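We moved to Flakbridge in September, and the first thing I did was stop knowing what we were having for dinner. In the old place I had a system. It lived in my head and it depended on the corner store being right downstairs, so if I ran out of onions at five o'clock I went and got onions. Now the nearest real grocery store is a drive, the little one closes early, and for the first few weeks we ate so much toast.

So I finally sat down and did what my friend Mei Mbeki has been telling me to do for years, which is plan the week. I know! I have rolled my eyes at meal planners my whole life. I bought one of those tear-off pads, wrote the meals down the left side and the shopping down the right, and stuck it on the side of the fridge with the ugly magnet from my aunt. 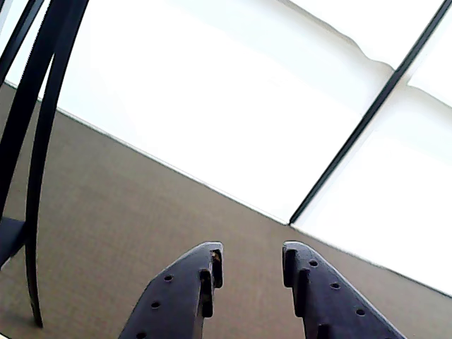

Two navy-gray gripper fingers, wide open.

The first week I planned seven dinners, and that was way too many. We had a late night, then leftovers, then somebody's birthday pizza, and by the end I had a drawer of sad zucchini and a bunch of cilantro that had gone to soup in the bag. Four dinners is my number now. Four planned, one leftovers night, one eggs-or-something, and one where we see what happens.

I also started keeping the receipts (in an envelope, like my grandmother). I'd love to tell you I saved a fortune. The first month came to 661 dollars, and I had been telling everyone we spent way less than that. Second month was better, mostly because I quit buying snacks for a version of us that goes hiking. 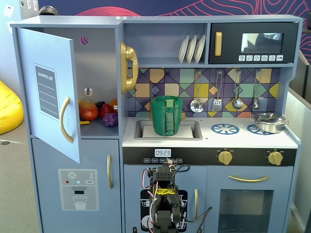

Mei swears by Plula, the list app, and I gave it a fair try. It's fine. It sorts everything by aisle, and you can share it, so my husband can add things from work. But he added "cheese" eleven times one afternoon to be funny, and I'd walk around the store with my thumb on the screen trying to un-cheese the thing. Paper for me. I rip the right half off and take it along, and if I lose it in the parking lot then that's between me and the parking lot.

A few of you wrote in after my last post, so let me get to the one that came up most.

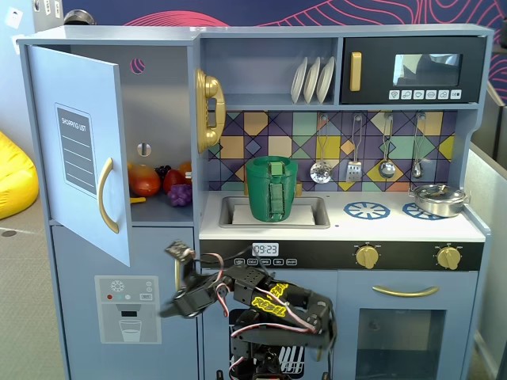

What do you do with picky eaters when the plan is already set?

I plan parts instead of whole dishes. Taco night is a bowl of meat, a bowl of beans, rice, cheese, whatever is chopped, and everyone builds a plate. The kid who only eats rice and cheese gets rice and cheese, and I don't cook a second dinner.

Soup doesn't work this way, I've tried. Soup night is just a hard night at our house and I make extra bread.

And then freezing, which I used to be terrible at. I'd toss things in with no label and find them in spring, a gray brick that could be chili or could be gravy. I keep a marker and a roll of tape in the same drawer as the bags now and it has changed my life a little.

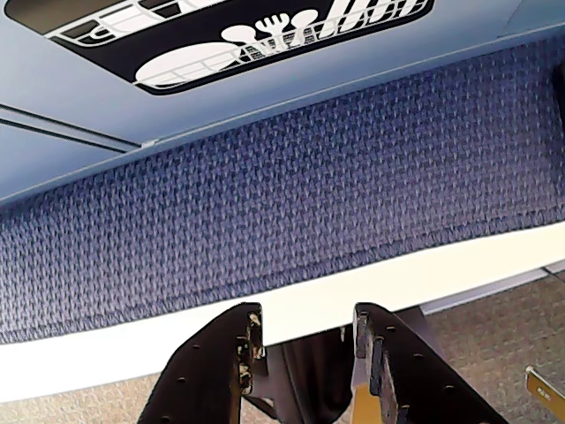 How long do you keep cooked food in the freezer?

Three months is my limit for chili, stew and cooked beans, and I try to get through plain rice within one. It would probably taste okay after that, but by then I've stopped wanting it and it's just taking up the spot where the peas go.

Next on my list is breakfast, where we are still living like raccoons. Send me your overnight oats, but please, no chia seeds. I've got a whole jar left from the hiking phase.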